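Search this site
Enter keywords Go

Guthrie cross-line laser level, review after one renovation season

I work in a small company that does interior fit-outs, mostly offices and dental clinics. For 18 years I used a water level and a chalk line, and later an old Bidus laser that belonged to my boss, Kenneth Pollock. In January the Bidus fell from a ladder and its vertical line never came back. Kenneth gave me the Guthrie as a replacement, so I did not choose it. I write this review as the person who has to use it every day.

The first job was a clinic floor of 176 square meters, with new metal stud walls and a suspended ceiling in all rooms. The Guthrie projects one horizontal and one vertical line, both green. In a room with windows and no blinds I could see the line well until noon. After that I needed the receiver, and the receiver is sold separately. I think this should be written bigger on the box.
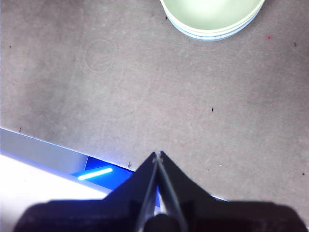
Self-leveling takes a few seconds. If you put the tool on a surface that slopes too much, the line blinks and you hear a beep. The beep cannot be turned off, and in an occupied building people do complain. My colleague Nelly Cárdenas put tape over the speaker and it became a little better.

For accuracy I did the usual test, marking the same point on a wall, turning the tool around and marking it again from the other side of the room. The two marks were so close that my pencil line covered both. I repeated the test at the end of the job, when the tool had been in the van many times, and the result was the same. For ceiling grid this is more than enough. For long glass partitions I would still check with a second instrument -- the glass people do not forgive mistakes.

The battery is my main complaint. The manual promises a full working day, but with both lines on I got until lunch and a little more. There is a pulse mode that saves power, but then the line is weaker and I did not like to work with it. You can run the tool from the charger, but the cable is short and comes out exactly where you want to put the tripod.

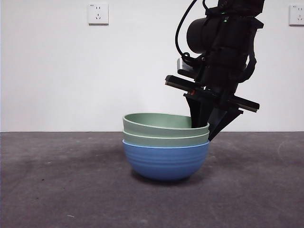

The wall bracket is good. It has strong magnets and holds on a steel stud without moving, also when somebody is screwing drywall on the other side. The fine height adjustment is a small wheel, a bit stiff with gloves. The Jekel bracket that I bought for the old laser fits too, if you have one already.

Kenneth paid 1,446 for the set with tripod and case. It is a lot of money for a two-line tool, and for a homeowner doing one bathroom I cannot recommend it. For a crew that builds partitions every week, I would buy it again, with a second battery in the same order.

Last updated: January

Contact | Copyright Nerlow Tool Notes | Back to top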